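March 29, 2006

Collections workroom, notes for me and for Chia-jung Yang, who has the bench after me.

Spent most of the day on the Avness letters, and I'm further along than I thought I'd be! There are 547 items in the accession if you go by the old typed list, but the list counts an envelope and its letter as one item in some places and as two in others, so I've given up trying to make my tally agree with it. I'm numbering every physical piece, with envelopes getting the letter's number plus an "e". If you hate that, tell me soon, before I've penciled it on everything.

First folder was in good shape. Paper is a decent rag stock, ink has gone brown but reads fine. The second folder had been stored with rusty paper clips (why, why, why) and I took off what I could with the thin spatula and a slip of polyester underneath. A couple of clips had bitten right in and I left those for you, you have steadier hands. They're in the blue folder at the front of the tray.

Humidity was a bit high first thing and came down after lunch. I wrote the readings on the chart by the door but forgot the one at noon, so there's a hole.
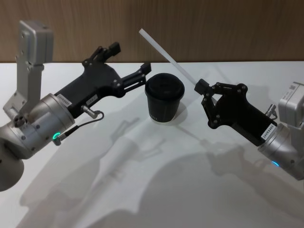

Paper cup on the white table, grippers either side.

Now the label business. I tried three adhesives for the exhibit labels on scrap mount board. The wheat paste cockled the card, no surprise. The methyl cellulose held nicely but took forever to grab and I kept nudging the label crooked while I waited. The stuff from Guvix grabbed fast, almost too fast — I got one chance to line it up and that was that. I peeled a sample after an hour and it brought a skin of board with it, so I would not want it anywhere near an object. For labels on the text panels it's probably fine. I've put the scraps under weight on the windowsill shelf and I'd like to leave them until September and see what yellows. Please don't tidy them!

Text for the house history panel is still too long. The panel takes 200 words comfortably and my draft was way over that, mostly my own fault for wanting to get in the whole saga of the front porch being moved. I cut the porch down to one sentence. It hurt. I also took out "beloved" in both spots where it turned up, and swapped "utilized" for "used". The paragraph on the kitchen reads well now, I think, but I've looked at it so many times that I can't tell anymore. Would you read it cold and mark anything that makes you stop?

Something odd in the letters, by the way. There's a run of them from the fall where the writer keeps mentioning "the Tai parcel" as if everyone knew what it was. I've been through the household accounts twice and there's no such thing. Could be a family name, could be a shop, could be the tea. I've flagged each mention with a paper strip so we can pull them together later. One of them has a lovely grumble in it about the price of coal that I want to use for the audio guide if the family agrees.

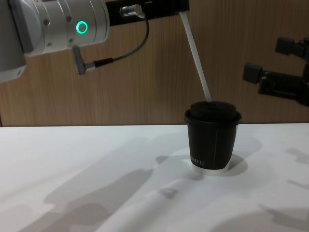 White rod down to the cup, cable looped above.

Supplies: we're down to 2 boxes of the small folders. Multora sells them by the 1,000 and that's more than we'd get through in years, but the price per folder is so much better that I'm tempted. Where would we put them, though? The cupboard under the stairs is already full of the old exhibit lights. I'll ask the office whether another house museum wants to split an order.

Also out of soft white erasers. I used the last of the crumbs on the envelope with the muddy thumbprint, then got cold feet and stopped, because what if the thumbprint is the interesting part? Left it half cleaned on the front, untouched on the back. Sorry. Photograph it before you do anything, and let's talk it over.

Scanner: the bed leaves a faint line down the right side again. I wiped the glass and the line moved a little, so it's probably dirt on the underside. I scanned the first folder anyway with everything shifted left. Files are saved under the accession number, no spaces.

Still to do: envelopes from folder three on, call back the framer, find the key to the flat file (I had it this morning).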